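Clornau Home Notes
Kitchen and workshop tips

How to care for a padded work mat

In my workshop I have padded mats in several places, and I think they are the most forgotten thing in the room. We sweep the floor, we oil the tools, and the mat stays as it is for years. I made this mistake too. My first mat became so hard with old glue that I had to throw it away in September, and I wrote these notes so the next one will live longer.

Dust first, water later. If you put water on a dusty mat, you make a paste and it goes deep into the fabric. I use a soft brush, always in one direction, and after it the vacuum with the small nozzle. For sawdust please do it two times.

For the washing I mix 2 spoons of mild dish soap in a bucket of warm water. Use only the foam, with a sponge, and work in small areas. The padding inside should not become soaked, it needs many days to dry and it can start to smell. Do not use bleach on dark fabric. I tried it on one corner and the corner is now orange.

Drying is better when the mat hangs. If it lies flat on the table, the underside stays damp. I hang mine over a rail with wide clips, the Forkska ones, and I put a piece of old towel under each clip so it leaves no mark. Keep it away from the heater. In the evening I turn it, and in the morning it is usually ready.
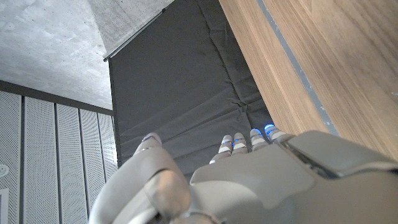 Dark charcoal fabric on a padded mat.

About the color. A dark gray mat hides oil and pencil very well, but it shows every light thread and all the white dust from sanding. A light mat is the opposite. For sewing and small repairs I prefer dark, because a dropped screw or pin is easy to find on it. For work with grease I would also take dark, for another reason, you can guess it.

Small holes you can close with a curved needle and strong thread. Make the stitches short and do not pull too much, or the padding makes a hill in this place. For a hole bigger than a coin I put a patch on the back side with fabric glue. Covitz glue worked for me, it stays a little soft after drying.

When you store a mat, roll it with the good side out. Folding makes a line in the padding and this line never goes away completely. I tie the roll with a cotton band and stand it behind the door. If you have mice, hang it up.

A last small thing: write on the back with chalk the month when you washed it. I always believe it was recently.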